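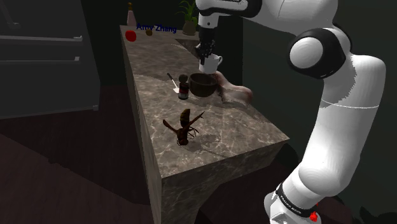

dretden_shop
Sim first, then the real arm. That's the plan, and I'm stuck on the first half. Building a kitchen helper in the garage, planner is my own, called it Onance. Got it to where it grabs the mug and holds it over the brown bowl, grip looks fine, then the planner just sits there. No error. Ran 200 resets overnight and 57 of them stall at that same spot. The rest go on and set the mug down on the marble past the bowl like they should. Anybody seen this? Could be my collision margins, could be the wrist. Real arm is bolted to the bench and I'm not plugging it in till this is sorted.

giraldo
margins. its always margins. what's yours set to

dretden_shop
2 cm all around, everything on the counter

giraldo
way too fat. bowl, jar, that pink cloth, all bunched up together and you want to carry a mug through there with padding on everything. drop it to half a cm and rerun

Roxana Nina
Disagree. If it was margins you'd get a failed plan, with a message. A silent stall sounds like a joint limit and the solver going back and forth. Log the wrist joint for one stalled run and look at it. Takes five minutes.

giraldo
depends on the planner Roxana. his is homemade, who knows what it prints

dretden_shop
it prints something when a plan fails. supposed to anyway

tratier
what are you using for the cloth? if its a soft body the mesh moves a little every step and the planner keeps seeing a new obstacle, starts over, forever. had that with a dish towel, lost most of February to it

dretden_shop
soft body yeah. crumpled up right next to the bowl. huh

Fidelina Ticona
Also why is there a giant wasp on the counter, is that an obstacle too? Wings like that make an awful collision mesh if you let the importer do it. Use a box.

dretden_shop
yes its an obstacle, random object out of the asset pack. convex hull so should be ok?

Fidelina Ticona
Hull over spread wings is a big fat wedge. Probably fine where it is, it's well up front from the bowl. I'd still box it.

Roxana Nina
Please log the joint before changing four things at once.

dretden_shop
ok ok. logged it. wrist is nowhere near the limit, sits mid range and twitches. sorry Roxana

Roxana Nina
Fine by me, at least you know. Twitching fits the cloth idea better than mine.

dretden_shop
froze the cloth to a static mesh after it settles. 64 resets so far, zero stalls. margins still at 2. running the full batch agian tonight

giraldo
still say 2 is too fat. wait till you put a second mug in there

tratier
frozen cloth wont help you on the real bench tho. real towel moves, your depth data is gonna jitter worse than any soft body. you need a threshold on the replan, ignore anything under a few mm

dretden_shop
where do you put the threshold, on the mesh update or in the planner?

tratier
planner. compare against the last obstacle set you planned with, not the last frame, or slow drift sneaks right past it

Fidelina Ticona
+1 on that. And keep a hand on the stop the first time you run it for real, plastic cup, no ceramic

dretden_shop
will do. coding the threshold now, post the numbers tmrw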